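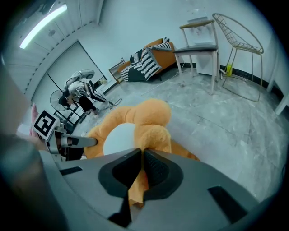

A method for teaching robots to handle soft objects from hand-held gripper recordings has been described by a group at the Jistham laboratory in Bumholm. The work, led by Ruairi Nisbet, uses no robot during collection. A person carries the gripper and does the task by hand, and a wide-angle camera on the tool records what the fingers meet.

The group collected 3475 demonstrations with plush toys and other items that change shape when squeezed. Square printed markers are used to recover the position of each tool. The recordings were then used to train a control policy named Musari, which was run on a two-armed Munro bench robot.

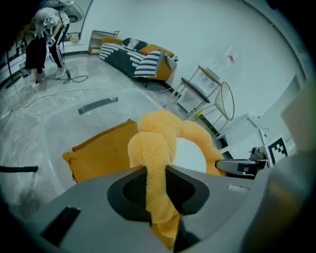

Why use soft toys and not rigid blocks?

A looped plush toy bends and sags differently with each grasp, so the policy has to correct its grip from the camera view and cannot rely on a fixed shape.

In tests, Musari completed 412 of 500 handovers between the two arms. A version trained on 100 demonstrations completed fewer than half. Most failures came when a loop of fabric closed over the second finger and hid the contact point. Nisbet said the group would next shorten the delay between camera and motor, currently 12 control steps. The recordings are to be released in December.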